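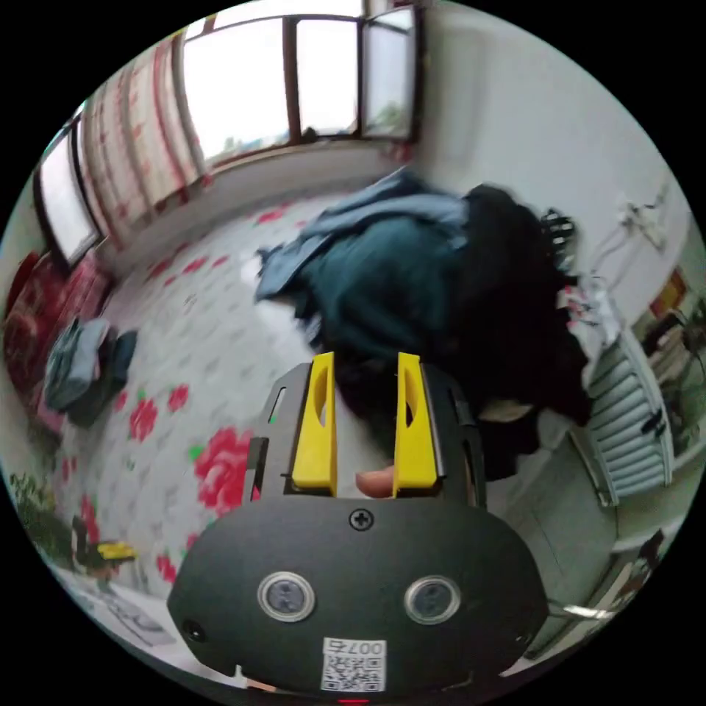

Kasus student robotics club publishes its laundry results, with reservations

The Kasus student robotics club has released the notes from its spring project, in which members sorted and picked up clothes at home using hand-held grippers. The recordings are meant to teach an arm to do the same job. The club is not yet convinced that they will.

Members logged 3250 pick-ups between them. After checking, 371 were thrown out, mostly for garments dropped halfway or picked up two at a time. Dark clothes on a dark heap gave the most trouble, and denim was not much better.

"We were told that 1000 good tries would be plenty," said Trilok Singhal, who supervises the project. "I doubted it then and I doubt it now. A student can clear a bedroom floor in the time it takes our arm to find a sleeve."

The club will enter the arm, named Drostine, in the Trestovier student contest in June. It is one of 4 teams in the household class. Singhal said he would not be guessing at a place - last year's entry folded one towel in rehearsal and none on the day.

Bhardwaj, which lends the club its workshop, has asked for a written report whatever the outcome. The notes, including the list of failed tries, can be had from the club on request. New members are welcome from September and need no experience.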